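Rultari gripper kit: second progress report on the Asovex trial
To: Ottó Simon, Flarnonska refurbishment fund
From: Kemeys workshop, parts recovery bench
17 January 2026

You asked for a plain answer on whether the fund should pay for a second Rultari kit. My answer is no, or at least not yet, and the rest of this report is the reasoning. Asovex have seen the figures but not my comments on them.

Where we are

The kit has been on the bench since October. It came as an arm, a two-finger gripper, a small camera that sits at the wrist, and a licence for the Asovex control software. The sales sheet promised "hands-off processor recovery from day one". We spent the first stretch of the trial getting the arm and its software to agree on where the bench was, and I have left those weeks out of the figures because they would only make things look worse than they are now.

The job is narrow. A used server or workstation is put in front of the arm with its lid off and the cooler already removed by one of us. The arm has to lift the processor out of its socket, put it in a tray, and later place a tested one back in the same board. We chose this because it is dull, we do a great deal of it, and bent socket pins cost us boards we could have sold.

What the kit does well

I will give it its due. The grip is better than I expected. The fingers close on the edges of the chip and leave the contacts alone, and a smear of old thermal paste on the lid does not seem to bother it. Removal is close to dependable. Of 1144 removals logged, 70 needed a person to step in, mostly because the chip was picked up crooked and the software stopped and asked for help. I would sooner have it stop than guess.

The wrist camera is useful as well, though more to us than to the arm. When something goes wrong we can look back at it.

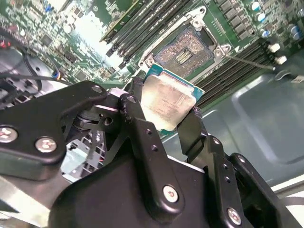 Placement is where my patience runs short. The chip has to go down flat and square on a field of very fine pins, and the arm likes to come in at an angle and level off late. Asovex say this is by design and gives the camera a better view of the socket. Perhaps so. It also means the last few millimetres depend on a correction that is sometimes late. We logged 104 placements that had to be stopped or redone by hand. Seven boards went to scrap with bent pins, and I cannot say our own staff would have lost none of them, but I doubt they would have lost seven.

Glare is the other complaint. Bare metal and shiny boards throw the light back, and the software loses confidence when they do. The advice from support was to "improve ambient conditions". We moved a lamp. It helped a bit on some boards and made others worse.

What it costs us

The yearly licence is £1833 and was not mentioned in the first quote. I raised this at the time and was told it was standard. It may be, but it was not in the budget you approved, and we have been covering it from the consumables line.

Then there is the person. The kit was sold as freeing up a technician. In practice somebody still opens the case, takes off the cooler, lifts the retention lever, raises the load plate, sets the job going and stays near enough to hear it beep. They can do light work in between – labelling, wiping down, paperwork – and that is worth something. It is not worth a second kit.

Claims I could not check

Asovex quote a placement success rate well above ours. I asked which boards it was measured on and whether the machines were new or used. The reply was a brochure. I have asked again.

They also say a software update will deal with the late levelling. No date has been given, and I would not plan around it.

What I propose

Keep the one kit and use it for removal only until the update arrives. Placement goes back to hand. Hold the money set aside for the second kit and do not release it on the strength of a demonstration at their site, using their boards. If Asovex want the sale they can bring the update to Kemeys and run it on a pallet of our ordinary stock, paste and all, with one of us keeping the log.

I would also like your agreement to move the licence fee to its own line before the next renewal. The full log is available if you want it, including the seven scrapped boards, which are still on the shelf.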